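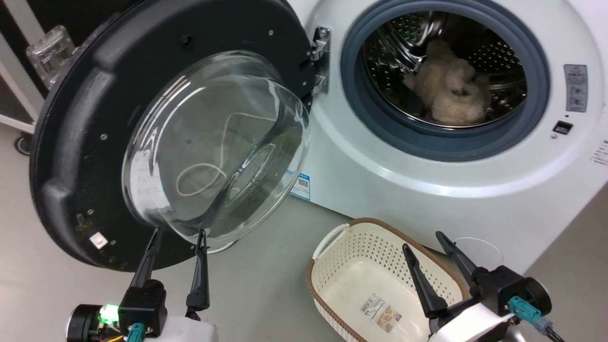

Wanted: people who are fussy about laundry

I'm Jarosław Czerwiński and I run the home chores side of things at Skurken, over in Pandthorpe. We're trying to find out whether a machine can do the washing the way you'd want it done at home, and my answer so far is "sort of, on a good day". Getting a fluffy towel out of the drum and into a basket still takes ours an age, and don't get me started on fitted sheets!

So I'm looking for 8 people to come and work alongside us through July. You'd steer the arms by hand for part of the session (there's a knack to it, you'll pick it up), then watch the robot have a go by itself and tell us where it went wrong. Be blunt, please. My last lot were far too polite.

No technical background needed. If you've worked in a launderette, a hotel or a care home I'd love to hear from you, but so would anyone who simply does a lot of washing.

Sessions start at 10am and last 5 hours with a proper lunch. We pay £100 a session, plus bus or train fare. You'll be on your feet a fair bit, though there are stools.

To apply, send me a few lines about how you do your washing at home. No CV. Put "Stavo laundry" in the subject line or I'll lose it.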